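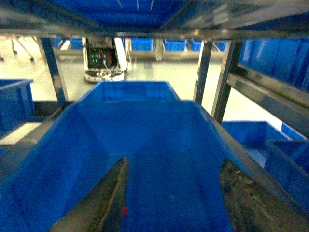
A blue storage bin on a metal rack.

THE SECOND TEAM SHOULD NOT PLAY IN OUR LEAGUE

07/12/2019

In the regional soccer league there are now six teams which carry the name of a bigger club and a letter B behind it. Two seasons ago there were two. I want to explain why I am against this, and I will try to be fair with the people who think the opposite, among whom are some of my good friends.

The argument for the second teams is well known. A boy of eighteen or nineteen is too old for the youth championship and still too weak for the first team. If he sits on the bench for two years he loses the rhythm, and sometimes also the love of the game. Against grown men, on a bad field, in February, with a defender who has played in this category for twelve years and knows all the small tricks, he will learn more than in a hundred training sessions. I agree with every word of this. I have seen the young players of Zindidano play in our stadium and some of them are a pleasure for the eyes.

But a league is a competition, and a competition must have a goal that is the same for everybody. Zindidano B cannot be promoted, the rules forbid it. So what does Zindidano B play for? In the first half of the season it plays with great enthusiasm. Then in spring the first team has injuries, the four best boys go up, and the side that comes to play on Sunday is another one. Who meets Zindidano B in October meets a strong opponent. Who meets them in April receives three points as a gift. Last season Plandilum was relegated by one point, and its nearest rival had played against Zindidano B in the last week of the championship, against a team of seventeen-year-olds. I do not say that somebody did something dishonest. I say that the table was not telling the truth.

There is also the question of the public. Our stadium has 700 seats. When Ban comes to visit, the seats are not enough, and people stand behind the goal and along the fence of the parking lot. Ban is our neighbor, we have been losing to them and beating them since our grandfathers. When a second team comes, it brings the bus driver and some parents. The bar sells half, the lottery at half-time sells less than half, and for a club like ours this money pays the referee and the light. The big club pays the same registration as we do, and it takes from the league much more than it gives.

I know the answer, because I heard it at the winter meeting: without the second teams the league would be too small, and the calendar would have holes. This is true today. But why is the league too small? Anen left it three years ago, and Anen did not leave for lack of players. They had to travel 138 kilometers for an away game against a second team, on a Wednesday evening, because the stadium was needed on the weekend by the first team. Men who work in the morning cannot do this many times. They asked for a different day and they received a polite letter.

The federation has published a long document about the future of soccer in our region until the year 2040. I have read all of it, which took me two evenings. The word "talent" is on almost every page. The word "supporter" I found in the part about parking. It seems to me that the person who wrote this document sees the small clubs as a kind of gymnasium, where the talent of others comes to do exercise and then goes home.

What would I do? I would give the second teams their own championship, with games on Monday evening, and I would permit each small club to take on loan more young players than today. A boy from Zindidano who comes to us on loan wears our shirt. He hears the old men behind the bench, he is told in the bakery that he should have passed the ball. If he plays badly we lose, and he knows that we lose. I believe this is a better school than to play with his usual companions, in front of empty seats, for a result which has no consequence for anybody in his dressing room.

It costs more work, I admit it. Somebody must find a room for the boy and somebody must drive him to the training if he has no license. Our club did it two times and the second boy still comes to watch us when his own team has a free Sunday.

The vote on the new rules is in February. Each club has one vote, and at this moment the second teams vote too. I would start from there.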